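Skarcombe Timber Surface Descriptions: Data Card

Version 3, July release
Maintained by the Benitz Centre for Building Records

Summary

The collection holds 2,857 written descriptions of timber surfaces in heritage buildings, prepared by conservation staff in the Skarcombe district. Each record gives the building element, the species where known, the finish, the colour under daylight and the condition of the grain. Records are text only and are supplied as a single UTF-8 file with tab-separated fields.

Composition

Of the total, 1,449 records concern posts, rails and balusters. The remainder cover floors, panelling and joinery. A further 257 records were withdrawn before release as duplicates and are not included in the count. Species names follow the Ekow list, with local names kept in a separate field.

Terminology

Describers were asked to separate colour from figure. "Beige", "tan" and "honey" are colour terms; "fine", "coarse" and "streaked" are figure terms. Where light falls unevenly on a rounded member, the describer records the lighter and darker areas as lighting and enters a single base colour - the practice differs from version 2, in which both tones were entered.
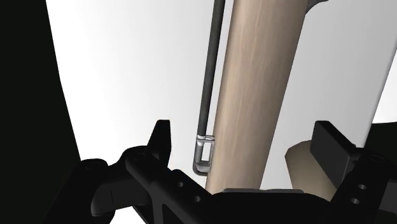 Figure 1. Fine grain on a beige cylindrical pole, with a brighter stripe left of centre (computer rendering).

Known limitations

Painted timber is under-represented. Descriptions from the Bednárik survey were translated into English and may use "varnish" for any clear coating. Condition grades were assigned by one describer per building and should not be compared across sites.

Licence and access

The file may be used for research and teaching with acknowledgement of the Centre. Requests for more than 2,000 records in the extended format, including room references, are assessed individually and processed each Friday.

Corrections

Please quote the record number and the version in all correspondence.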